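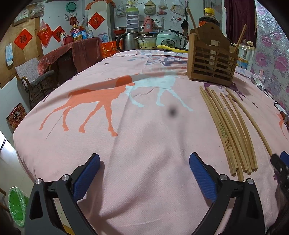 GIRARD PARENTS' GROUP QUESTIONS HIGH SCHOOL'S "GLOBAL READY" CLAIMS

Group asks district to hold off on Nolico contract until results can be checked

GIRARD — The Girard Families for Plain Answers group today called on the Girard school district to delay its planned three-year contract for the Nolico "Global Ready" program, saying the case for buying it rests on a pilot too small and too loosely run to prove much of anything.

The district says the program, tried out this past year at Plona High School, raised student engagement and prepared ninth graders for "a borderless future." The group has read the pilot summary twice and still can't say what was measured. Engagement is mentioned on nearly every page. It isn't defined on any of them.

According to the district's own summary, 153 students were enrolled in the pilot in the fall. The results section covers 87. The summary doesn't say what became of the rest. They may have changed schedules, dropped the class, skipped the closing survey or turned in forms that couldn't be used. Any of those would be an ordinary thing to happen in a high school. All of them matter when the district is telling families that "students overwhelmingly report growth."

Students who stick with an elective to the end tend to like it more than students who leave. A survey given only to those still in their seats in the spring will come out sunny for almost any class, including a bad one. The group does not claim that Global Ready is a bad class. It claims that the district doesn't know yet, and is about to pay as though it does.

What the pilot did not include

There was no comparison class. Plona High already offers world history, two foreign languages and an exchange club, and some of the pilot students were taking part in those as well. If a student's Spanish improved over the year, the Spanish teacher would seem to deserve a mention. The summary credits the program.

There was no test at the start. Students were asked in the spring whether they felt more confident working with people from other countries than they had in the fall. Asking somebody to remember how confident they felt eight months ago is a weak way to measure change, and any of the math teachers at Plona High could have said so if they'd been asked.

There was no outside review. The summary was prepared by the district office using a form supplied by Nolico, with the headings already filled in. One heading reads "Success Stories." There is no heading for anything else.

The group also asks about class time. Global Ready takes 32 hours of the school year, and those hours came out of the advisory period that students used for makeup tests, tutoring and meetings with counselors. The district describes this as "repurposed time." Families of students who relied on that period describe it differently, and several of them wrote to the school about it over the winter. The summary does not mention the letters.

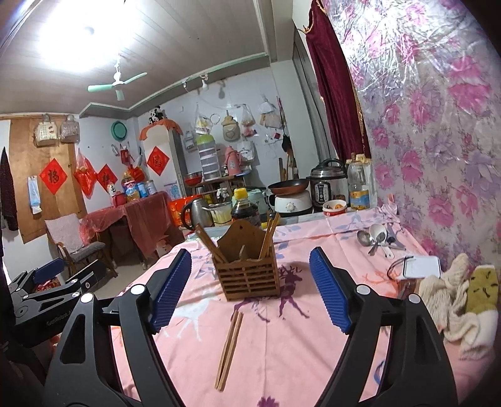 The Plona High front office replied in an email to the group that advisory time had been "underused for years" and that students who needed tutoring could still get it before school. Before school means 7:10 in the morning. The first bus reaches Plona High at 7:25. The group has asked how a student who rides that bus is supposed to attend, and has so far been told that the question will be passed along.

On the word "global"

The group has no quarrel with students learning about the rest of the world. Many of its members' own families came to Girard from somewhere else, and most would be glad to see more language teaching and more reading from other countries. That is partly why the program's content is such a letdown.

Members who went through the student workbook found units on "personal brand," "mindset" and "being a change agent." The unit on other cultures is the shortest in the book. It asks students to list three things they might say to greet a visitor. It does not ask them to learn any of them in another language. The unit that follows, on the world economy, uses no map and names four countries.

The certificate given at the end of the year says that the student is "globally certified." The group wrote to the district asking who does the certifying, and whether any college or employer has agreed to accept it. The answer was that the certificate "reflects a standard of excellence." Students are putting it on college applications now, and they ought to be told plainly what it is worth.

What the group is asking for

The group would like the district to publish the full survey answers with names removed, along with the number of students who left the class and their reasons, where known. It wants the Rurent campus left out of any expansion until that has been done. Under the current plan, Rurent would start in the fall, bringing total enrollment to 1,000 students across the two schools. Moving from a pilot of this size to that number in one step would be quick even if the results were solid.

If the district wants to keep going, the group suggests a second year at Plona High alone, with a start-of-year test, a comparison class and a reviewer who doesn't work for the district or for Nolico. It also suggests giving the advisory period back while this is sorted out. Neither step would cost much next to a three-year contract — and the contract, as written, has no early exit.

The district has said that delay would "send the wrong message to our learners." The group thinks learners can handle it. They are told all through school to show their work, and a few have already asked why the district hasn't shown its own.

The contract is on the agenda for the July board meeting. The meeting is open to the public, and comments are limited to two minutes each. The agenda lists the item under "routine approvals," which are normally voted on together and without discussion. The group has asked in writing for it to be moved and taken up by itself.

About Girard Families for Plain Answers

Girard Families for Plain Answers is an unpaid group of parents, grandparents and guardians with students in the Girard schools. It takes no money from the district or from any company that sells to schools. Copies of the pilot summary, with the group's notes in the margins, are available on request.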